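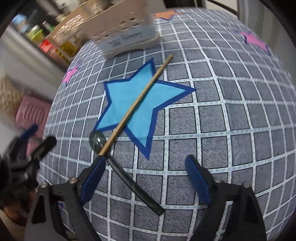 ## Ticket 263 - Casing pressure on Hegazy pad reads high after offset frac

**Opened:** Jan 18, 2023
**Status:** open, waiting on vendor
**System:** Jeris gauge monitor, Filel data feed
**Wells:** Hegazy 4 (parent), Hukach pad to the east (children)

### Problem as reported

Field office says the dashboard showed a frac hit on Hegazy 4 while stage 12 was pumping on the Hukach side. Casing pressure jumped 41 psi in one step and stayed there. The Jeris software flagged it as "confirmed interference" and sent the alert to everyone on the list. Hukach crew was asked to hold the next stage.

I have doubts about the word "confirmed." A real hit on this pad usually comes up as a ramp. We had several in August and every one of them climbed over a stretch of minutes, leveled off when pumping stopped, then bled down. A clean step that never bleeds down looks like an instrument or scaling problem to me.

### First checks

1. Pulled the raw values from the logger at the wellhead. Raw trace has no step. It drifts up a little through the stage, less than the daily swing from temperature.
2. Compared with the Filel feed for the same period. The step is there, same size, same time stamp as on the dashboard.
3. Asked the field to read the mechanical gauge on the casing valve. It agrees with the logger and disagrees with the dashboard.
4. Checked tubing pressure. Flat in both places.

So the offset gets in somewhere between the logger and Filel. The well doesn't look to be the source.

### Vendor reply, first round

Support says the alert logic "is working as designed" and suggests we swap the transducer. I don't see the point. The transducer output is what the logger records, and the logger is fine. They also sent a link to the help page on interference detection, which I had read before opening this. Asked them to look at the scaling table instead. No answer to that part.

### What changed

Went through the change notes for the feed. There was a config push during stage 12. The note reads "minor cleanup, no effect on live channels." Pulled the old config and the new one and compared them:

- Old: casing channel on Hegazy 4 has zero offset set at install
- New: zero offset field is blank
- Old: alert needs a rise that lasts and a slope under the limit
- New: slope test is still listed but switched off

A blank offset appears to fall back to a default, and the default is off from ours by 41 psi. That matches the step. The second change explains why the software called it a hit instead of a bad channel - with the slope test off, any rise that lasts will pass.

I'd like to hear from the vendor how either of these counts as cleanup.

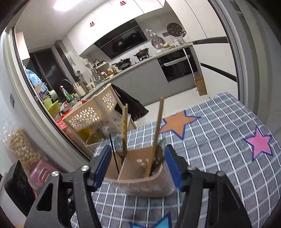
*Table with utensil caddy.*

### Workaround in place

- Put the zero offset back by hand on the casing channel. Dashboard now matches the logger.
- Slope test switched back on.
- Alert emails for this pad go to the control room only until this is closed.
- Hukach crew told they can go ahead, with a manual gauge reading at the start and end of each stage.

Stage 13 pumped with the old settings restored. No alert. Logger, dashboard and valve gauge agree within normal error. That is one stage, so I wouldn't call it proof.

### Still not explained

The small drift in the raw trace. It could be weather. It could also be a weak response from the offset well, too small to matter. The report template wants a yes or no on interference and I have left it blank. If someone upstairs needs a number for the spacing study, please don't use the dashboard value from stage 12. I already found it copied into one spreadsheet and had it taken out.

Also not explained: whether other pads got the same push. Vendor says no. They said the same about this one.

### Vendor reply, second round

They now agree the offset field was blank and call it "a display issue." It held up a frac stage, so I'm not accepting that wording on the ticket. Asked for:

- a list of every channel touched by the push
- the default offset value in writing
- notice ahead of any config change while a crew is pumping

Got the default value. The other two are "under review."

### Next steps

- [x] Restore offset and slope test
- [x] Mark stage 12 dashboard data as bad
- [ ] Compare the remaining casing channels against loggers
- [ ] Channel list from vendor
- [ ] Decide on the interference field in the report

Leaving this open. Please don't close it as "sensor fault" - the sensor is the one part that checked out.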